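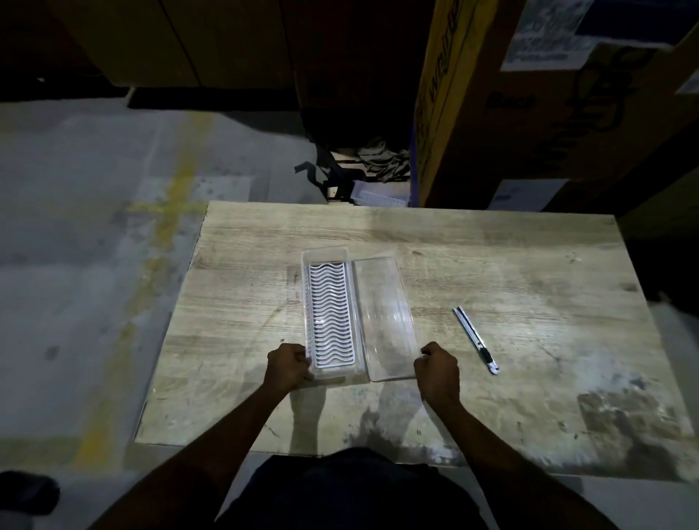

Dish rack handling, head-camera view. Clear tray with white slatted insert, clear flat panel alongside.

Virkungate Rack Handling Set

Data card and build notes, version 2, May

Summary

Virkungate is a two-arm tabletop robot under construction in the shared workshop at Cidthorpe. This set holds first-person recordings of people handling and assembling clear plastic dish racks by hand. It is used to pretrain the policy that drives the arms. There are 2,275 episodes in total. Of these, 2,000 are for training, 200 for validation, and the rest are held back for bench checks on the finished robot.

Why dish racks

The parts are cheap, light and hard to see. Transparent panels give almost no depth return on the sensor we started with, and the early grasp planner treated them as empty table. The white insert is the opposite case: high contrast, with a repeating pattern that confuses feature matching along its length. Getting both in one object saved us from running two separate tasks.

Recording

All episodes were recorded on the workshop floor with a head-mounted camera. Operators wore no gloves and no markers. The table was not cleared between episodes. Tools and other racks may appear in any clip, and background cartons move from session to session. We left this in on purpose — the first version was recorded against a plain backdrop and the resulting policy failed as soon as it left the backdrop.

Clips are trimmed to start when the first hand touches a part and end when both hands let go. Clips longer than 48 seconds were discarded.

Contents

episodes/ one folder per clip, video plus timestamps
labels/ hand side, part in contact, phase
splits/ plain text lists for train, val and bench
calib/ lens calibration, one file per session
tools/ loader and label viewer

Labels

Phase is one of reach, grip, align, seat, release or other. Part is one of tray, panel, insert or none. Zodwa Jacobs and Nandi Mkhize labeled the full set. Where they disagreed on a phase boundary, the earlier mark was kept and the clip was flagged in labels/disputed.txt. Most disputes are between align and seat.

Contact labels for the panel are less reliable than for the tray. When the panel lies flat on the table only its edges and a few reflections show, and the exact moment of contact has to be judged from finger shape.

Using the loader

Run tools/load.py with the path to a split file. The loader returns video, labels and calibration together. Pass --no-calib if you only need labels. It will stop on a missing calibration file, not skip it.

The arm side of the project lives in the Brumoteo repository. That code expects phases as integers; the mapping is at the top of tools/phases.py. Do not reorder it. Version 1 label files used a different order and will load without an error but with wrong phases.

Known problems

Left-hand grips are underrepresented on the insert. All operators are right-handed.

Some sessions have auto exposure on. Reflections on the panel pulse in those clips. They are listed in calib/exposure.txt.

There is one table. A policy trained on this set alone places parts too high on any surface of a different height. Lungile Adams has a height offset patch in Brumoteo that helps, though it has to be tuned per bench.

No force data. Seating depth cannot be learned from video alone, and the arms still use a fixed current limit for that step.

Changes since version 1

Plain backdrop sessions removed. Phase "align" split off from "grip". Lens calibration moved from one shared file to one per session. The test split has been renamed bench.

Credits

Recording rig: Karabo Moodley. Arms and controller: Lungile Adams. Loader and splits: Nomvula Tshabalala. Labels: Zodwa Jacobs, Nandi Mkhize.

Report bad labels through the issue tracker with the episode folder name and the timestamp.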